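In defense of the tray

My mother-in-law kept a tray on her kitchen table for as long as I knew her, and for the first ten years I thought it was the silliest object in the house. It held the salt, the pills, a jar of toothpicks and whatever letter she was in the middle of answering. When we sat down to eat, the whole thing was lifted up and put on top of the refrigerator, and when we had finished eating it came back down again. I remember asking my husband once, in the car, why she didn't just put things away. He said that she had. The tray was away.

It took me an embarrassingly long time to see what he meant, and I have since become something of a bore on the subject, so consider yourselves warned.

I have been thinking about it again because our reading group at the Tatcombe hall got into a small argument this winter over the long table by the door. You know the one if you have ever been to anything there. Everything lands on it. People come in with their hands full and that table is the first flat thing they meet, so by the middle of an evening it is carrying water, tissues, gloves, someone's library book, a casserole dish going home to its owner, and the sign-in sheet somewhere underneath. Ilze Rozīte, who has more patience than I do and a much better eye, said we should put out a tray and see what happened. Jae-hoon Oh said we should put out a box, a proper deep one, and drop everything in. And there we stayed for most of the tea break, with the kettle going cold behind us.

I was for the tray, naturally. But I want to be fair to the box, which has its good points and which Jae-hoon argued for very well.

A box hides things, and there are days when hiding is exactly what you want. If company is coming in five minutes, give me a box. A box can be stacked and shoved under a bench, and it can be carried up the stairs at an angle, with your elbow on the light switch, which you would never dare try with a tray. I have a box in my own hall closet with a label on it in my handwriting, and I could not tell you what is in it if you offered me $500.

That's my trouble with boxes, I suppose. They are so good at swallowing that they never have to give anything back. A tray has no depth to speak of. Whatever you put on it goes on looking at you, and when it's full you can tell, and something has to go home.
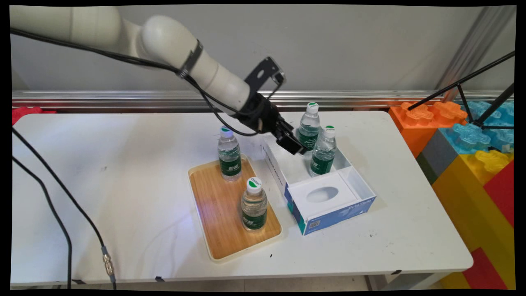
Two bottles on the tray, two in the tissue box.

The tissue box is the part I find myself defending to people, oddly enough. An open cardboard box with some printing on the outside is nobody's idea of nice storage, and I have been in houses (my sister's, for one) where it would be in the recycling before anyone could stand anything in it. But a box that size is honest work. It is shallow enough that a bottle of water sticks up where you can get hold of it, and if it gets soggy or torn you haven't lost anything. So there is my concession to Jae-hoon. A small open box beside a tray will do very nicely. It is the big ones with lids I can't be friends with.

As for the tray itself, I have opinions about those too. I like wood, and I like it pale, so that you can see when it wants wiping. I like a rim high enough to stop a rolling pen and low enough that you can get your fingers around a glass without knocking the one next to it. Remedios Lagman once gave me a beautiful lacquered thing with handles, bought on a trip to Torres, and I am ashamed to say it lives on top of a bookcase. It's too good. I was always moving things off it to keep it from being scratched, and a tray you have to protect from your belongings is really a picture.

Handles, by the way, I could take or leave. Size matters more. You want to be able to carry it loaded, at arm's length, through a door that somebody else has half closed.

And please, set it down any old way. I notice that people who are new to trays line them up with the edge of the table, very straight, as though somebody were coming around with a ruler. Mine sits at whatever angle I left it when the phone rang. The table shows some scuffs and the tray is a little crooked and the kitchen still feels looked after, to me anyway, and I'm the one who has to sit in it.

I know there are people for whom all this is a sort of cheating. Ha-rang Ryu, whom I love dearly, believes a table should be bare at night, every night, and she will walk a single teaspoon across the house to its drawer before she can go up to bed. I admire it. I slept in her spare room last April and came down in the morning to a table so clean that I was afraid to put my cup on it. But she lives alone, and I think a bare table is easiest when only one person is doing the baring. Put four people in a kitchen and somebody's water is always going to be out. I'd like it to be out in a place I can find it, and I'd like to be able to pick the whole lot up in one go when the soup is ready.

My mother-in-law's tray came to us in the end, along with the toothpicks. There is a ring on it from a bottle of cough syrup that has never come out, and my husband puts his keys just beside it every evening, about an inch short of the rim, where they have never once been any use to anybody.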